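Election mail: how I keep it from eating my kitchen counter

Every two years my mailbox loses its mind. Glossy postcards, letters that look like bills, surveys that want a check at the end, and somewhere in the pile the one thing I need, my sample ballot. Last time around I threw mine out with a pizza coupon. So I've worked out a few household habits, and my sister Ida (Ida Hinrichs, for those of you who read her soup posts) has bullied me into writing them down.

Start with one bin and one bin only. It lives by the door you come in through, and anything political goes straight in it, unread. No piles on the stairs, nothing on top of the microwave. I like a plain plastic one with no lid because if there's a lid I'll put my keys on it and never open it again.

Before you drop anything in, look for the official stuff. In my county it comes from the clerk's office and it goes on the fridge right away, under the strong magnet. If an envelope says OFFICIAL in huge red letters but the return address is a campaign, into the bin it goes with the rest.

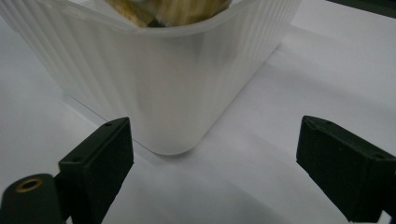
2 min read

Go through the bin once a week with a cup of coffee. I sort by race, school board in one stack, city council in another, and I keep a single flyer per candidate. You'd be amazed how fast it shrinks. One fall I kept everything from September on, just to see, and weighed it on the bathroom scale with me holding it – nearly 11 pounds! The mail carrier deserved a cake.

A word on the glossy ones. Our recycling takes them but doesn't want the plastic window envelopes, so I tear the windows out while I'm watching TV. Check your own town's list, they're all different. The heavy postcards are also great for scraping dough off the counter, for leveling a wobbly table, and for drip-catching under a paint can. I painted the whole back hall on Plendside water board flyers, both sides.

Yard signs! Save the wire legs. They hold up floppy peonies beautifully, and a neighbor of mine, Kyrylo, bends his into hooks for the garden hose. The sign itself, if it's the corrugated plastic kind, cuts easily with a utility knife and makes a good boot tray liner. Do wait until after the election, and only use your own.

Email is the same job without the bin. I made a second address just for petitions and town hall sign-ups, and I never check it on my phone. When I let it go for a season there were 949 messages in there, and I read 2. If you gave your main address to somebody years ago, set up a filter on the word "deadline" – it catches a lot, though it also caught my library notices, so peek in there now and then.

For phone calls and door knockers I keep a pad on the hall table with my polling place, the hours, and my questions for the candidates. Rochelle Pennington came by about the Platside bridge and I had four questions ready for her. She stayed for iced tea.

My last cleanup day this spring is 30th April, and then the bin gets a rinse with dish soap and goes back by the door.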